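Drudcombe Community Help
Kitchen and Equipment > Care and Storage

Storing bamboo steamers between monthly meals

Posted by Gusetville Hall Kitchen

Our hall prepares a shared lunch once a month, and for the past year we have used bamboo steamers for dumplings and buns. We own 22 baskets with lids. Between meals they are kept in a closed cabinet next to the dishwasher.

When the cabinet was opened in December, several lids had gray spots on the weave and a musty smell. The baskets are rinsed by hand after each meal, dried with a towel and stacked with the lids on. We do not use soap. We would like to know whether spotted lids may be returned to use, and how the set should be dried and stored in future. Replacement of the full set is not in our budget for this year. 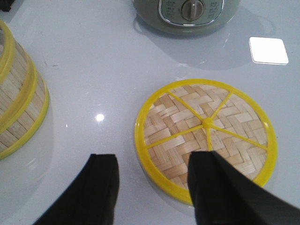

Drying is the stage at which most shared kitchens have difficulty with this equipment. A towel removes water from the surface only. Bamboo strips overlap, and water stays between them long after the outside feels dry. The lid needs particular attention. On a lid with a herringbone weave held in a yellow plastic rim, such as the one lying on the white tabletop, the places to check are the inside of the rim and the underside of each yellow spoke out to the edge, where the strips are covered and air reaches them slowly. Please ask whoever washes up whether the lids are being laid flat to dry. If so, we would like to hear how long they are left before stacking.

Three lids have been set aside until we receive advice. Any guidance from other halls would be appreciated.

Posted by Varma Kitchen Desk

Lids with light surface spotting can usually be cleaned. Lids with dark patches that go into the strips, or with a smell that remains after cleaning and full drying, should be thrown away. This applies to baskets as well.

For light spotting, we advise the following.

Mix one part white vinegar with four parts water. Scrub both faces of the lid with a stiff vegetable brush, working along the strips and then into the rim. Rinse under hot running water. Place the lid over a pan of boiling water for 30 minutes, then dry it fully before inspecting it again. Do not use bleach, as bamboo absorbs it.

After each meal, stand baskets and lids on edge in a rack with space between them. A dish rack is suitable for small sizes. Leave them in a room with moving air for at least one full day, and longer in humid weather. They should not be placed on a radiator or in direct strong sun, where the strips may split. Lids with plastic parts should also be kept out of the oven and away from open flame.

The cabinet beside the dishwasher should be given up. Steam enters it every time the machine door is opened. An open shelf is preferable, with lids stored separately from the baskets.

Posted by Traramlow Lunch Club

We had the same trouble and moved ours to a wire shelf in the hallway. No spots so far. We also line the baskets with parchment or cabbage leaves so there is less to scrub off.

Do not wrap them in plastic bags. We tried that one summer and lost over half the set. Paper sacks are fine if you need to keep dust off.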